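An afternoon at the Atberg open day

I'd had the Atberg open day in my calendar since December and nearly didn't go, because it was raining and the bus only runs once an hour out that way. In the end I caught the one just after lunch and was at the door a bit before two. You sign in, get a paper badge, and are put in a group of 14 for the tour.

Our guide was Gintarė Vītola. She has worked there for six years, the first two of them in the stores, and she knew where everything was kept. The first stop was the machine shop, where they make brackets and plates for the cells. It was noisy and she had to shout. I didn't catch much of it, though I did like the old lathe in the corner, which they still use for small jobs.

After that came the long room upstairs, where the arms are. This was what most of us had come for. Atberg does sorting and packing work for small firms, the kind that send out a few hundred parcels a week and can't buy a whole line. One of their customers is Clundel, who sell office bits and pieces by post, and the task on show was a sorting one: computer mice into trays, by colour. The software that runs it is called Butkienė, after the woman who wrote the first version. People in the building say it as if she were in the room.

Edgars Ķēniņš was running the demonstration. He talked for a few minutes first about grip force and why a mouse is an awkward thing to pick up. It has a curved back and a smooth shell, and if the fingers close too near one end it tips. He had a printed sheet with the results from the previous week on it, 152 picks in one session, and he passed it round. The sheet came back with a coffee ring on it, not mine.

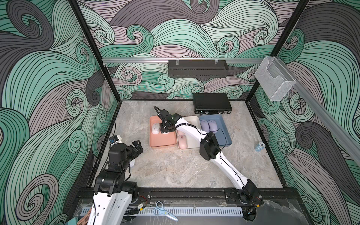
The sorting cell upstairs at Atberg, with the right arm over the pink tray.

I stood by the cell for a good while. The walls are printed with big green, mauve and grey waves, which I hadn't expected in a place like that. Edgars said they change the panels from time to time so the system doesn't get used to one background. A boy in our group asked if he could choose the next one and was told to send in a drawing.

The arms are slower than I had imagined. I think I had car factories in my head. Edgars said they can go faster, but for now they would sooner have the slow runs go well. Someone asked what happens when the power goes off and the answer was that the brakes come on in the joints and the arm stays where it is. Someone else asked about jobs, as you would expect. Gintarė took that one and said Clundel's packers still do all the boxing up, and that sorting returns was the part they had asked for help with. I would have liked to hear it from a packer, but there wasn't one there.

I asked what the grippers cost and Edgars said it depends on the fingers. They tried a set from Brorner last year and went back to making their own downstairs. He let us hold a spare pair. They were lighter than they looked.

The whole tour took 60 minutes – it felt shorter – and then there was tea and a plate of ginger biscuits in the canteen. I talked to a retired electrician who had been to the last two open days and said the upstairs room used to be half the size. He was more interested in the wiring than the robots and had a long list of questions for Gintarė, so I left them to it.

If you go next time, wear proper shoes, as they won't let you into the machine shop in sandals. There's parking round the back, and the bus stop is across the road from the main gate. I missed the ten past four and had to wait for the next one.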